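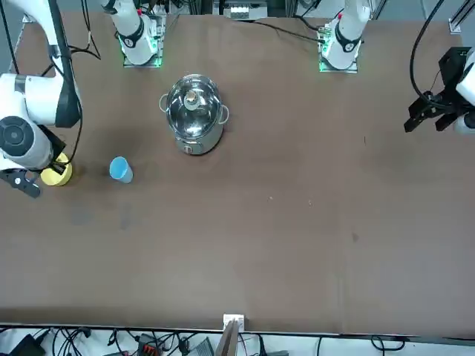

## ステンレス両手鍋の底の白い斑点と虹色のムラが落ちません

カテゴリ：台所・調理器具

ステンレスの両手鍋(ガラス蓋つき)を使っています。買って半年くらいで、内側の底に白い斑点がたくさん出てきました。光の当たり方によっては青や紫っぽい虹色にも見えます。

やったこと：

- 中性洗剤とスポンジで普通に洗う → 変化なし
- 重曹を入れて煮る → 少し薄くなった気もするが、乾くとまた見える
- メラミンスポンジでこする → 細かい傷がついただけ

主に麺をゆでるのと味噌汁に使っています。塩は水を入れてすぐ、火にかける前に入れることが多いです。鍋は3,000円くらいのもので、メーカーはPimellです。説明書は捨ててしまいました。

体に害があるのか、落とす方法があるのか、買い替えたほうがいいのかを知りたいです。あと、蓋のつまみがぐらつくのですが、これは直せますか。

---

### 回答1(ベストアンサー)

白い斑点は、水道水のカルシウムなどが固まったものだと思います。虹色のほうは、ステンレス表面のごく薄い酸化皮膜に光が干渉して色がついて見える現象か、水のミネラル分の付着です。どちらも体に害はないので、そのまま使って問題ありません。

重曹はアルカリ性で、油汚れや焦げには向いていますが、ミネラル分には効きにくいです。酸を使ってください。

1. 鍋に水を1リットル入れ、クエン酸を大さじ1溶かす
2. 火にかけ、沸いたら弱火で10分
3. 火を止めて、冷めるまで置く
4. 湯を捨て、やわらかいスポンジと中性洗剤で洗う
5. すすいだらすぐ布巾で拭く

クエン酸がなければ酢でもできますが、においが出るので換気してください。塩素系漂白剤とは絶対に一緒に使わないこと。有毒なガスが出ます。

一度で落ちない場合は、もう一回繰り返してください。うちは水が硬い地域で、月に一度はこれをやっています。

塩は沸騰してから入れて、よくかき混ぜるようにしてください。水のうちに入れると底に沈んで溶け残り、その部分に点々と小さな腐食ができることがあります。クエン酸で取れない斑点が残ったら、おそらくこちらです。元には戻りませんが、穴があくほど深くなければ使えます。

メラミンスポンジの傷は、気にしなくていいと思います。

---

### 回答2

つまみの件だけ。

蓋の裏側のネジをプラスドライバーで締めてください。ガラス蓋なので力いっぱい締めるのは厳禁です。手で回して止まったところから、ほんの少しだけ。ヒビが入ったら蓋ごと交換になります。

締めてもまた緩むなら、座金がへたっているか、ネジ山がだめになっています。つまみは汎用品が売っています。ネジの太さと穴の径を測ってから買いましょう。私はHimexの汎用つまみに替えて6年使っています。本体の取っ手がぐらつく場合は別で、溶接やリベットのものは自分では直せません。

---

### 回答3

うちも虹色になってます。味は変わらないので放置。
クレンザーでこすってもいいんじゃないですか。

> **コメント(回答1の者です)**
> 粗いクレンザーは傷が増えるのでおすすめしません。使うならステンレス用の細かいものを、目立たないところで試してからにしてください。

---

### 質問者からの補足

クエン酸を2回やったら、白いのはほとんど消えました。底の真ん中に小さい点が3つ残っていて、爪で触るとわずかにへこんでいます。塩のほうだと思うので、今後は沸いてから入れます。虹色も薄くなりました。

つまみはネジが緩んでいただけでした。鍋は買い替えずに使います。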